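Nuner two-piece travel spin rod, reviewed after a summer of flathead and bream
by Carolina Correia

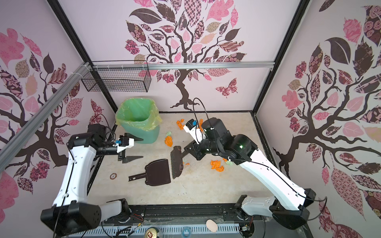

What line should you put on a light travel rod like the Nuner?
Six-pound braid with a fluorocarbon leader suits it best, and I'd leave the heavier stuff for another rod. I tried mono on it first out of stubbornness and lost a lot of feel through the tip.

Now, to the rod itself. I bought the Nuner in January, just before we drove down to the lake at Caldeira, mostly because my old one-piece wouldn't fit in the car with the kids' boogie boards (and I was tired of the tip poking me in the ear the whole way down the highway). I wasn't expecting much for the money. It comes in a cloth sleeve with a drawstring, no hard tube, so you'll want to sort out something sturdier if you're flying with it.

First morning out I was on the sandflats by half past five, flicking soft plastics along the weed edge, and I had a flathead on my third cast! Nothing to do with the rod, I'm sure, but it does put you in a good mood about a new purchase. The action is quicker than I'm used to. It took me a good hour to stop overcooking my casts, and after that I was dropping lures just about where I wanted them, even with a bit of a nor'-easter coming across the water.

I paired it with my old Asico reel, a 2500 size, and the balance is lovely -- it sits just forward of the stem and my wrist wasn't sore by lunch. My brother-in-law put a heavier Modness reel on it for an afternoon and liked it less. He said it felt like stirring paint.

The grip is cork, and decent cork too, though there was filler in it that started to lift after a couple of weeks. I dabbed some wood glue on and it's been fine. The guides have held up well in the salt, but I do rinse everything under the tap when I get home, every single time, and I'd expect some rust if you didn't. The join between the 2 halves worked loose on me 4 times over the summer. Rub a bit of candle wax on it before you set off and give it a twist every hour or so -- once you've watched your top section sail off after your lure you won't need reminding.

Would I take it out for snapper? No, it's too light in the bottom end and I'd be worried the whole time. For bream, flathead and whiting off the bank or out of the tinny, though, it's been a real pleasure, and it's the one I reach for now even when there's plenty of room in the car. I just wish they did it in a slightly longer length for the beach.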